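4.2 Gripper comparison on processor handling

We compared two parallel-motion grippers, the Nakska and the Plundel, on picking and placing a desktop processor. Both were run on the same arm with the same controller, and the wrist camera was not moved between runs. The processor starts in a grey fixture and is held by its edges.

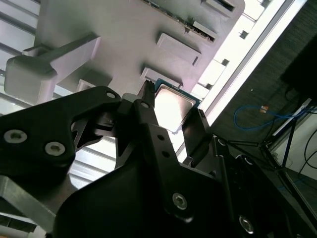

Page last updated: May 2023

Each gripper made 1,062 attempts, divided evenly between Parisa Alipour and Babak Naseri as operators. An attempt was stopped if the processor tilted by more than 4 degrees in the fingers. Grip force was set once per gripper and left alone, even where a lower setting would probably have favoured the Plundel.

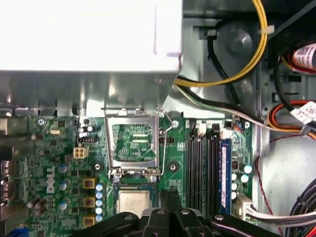

Clearance at the socket was the main difficulty in placing. A wide linkage has to open over the board without touching its neighbours, and the colour calibration was also upset by glare from bare metal. With the load plate flipped up and the retention lever standing beside it, the fingertips have little room between the processor and the first memory slot. We therefore limited finger opening to 8 mm past the processor edge for both grippers.

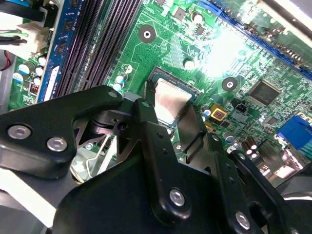 Figure 4. Gripper fingers at either side of the processor in its socket, wrist camera view.

Release behaviour is treated separately in Section 4.3.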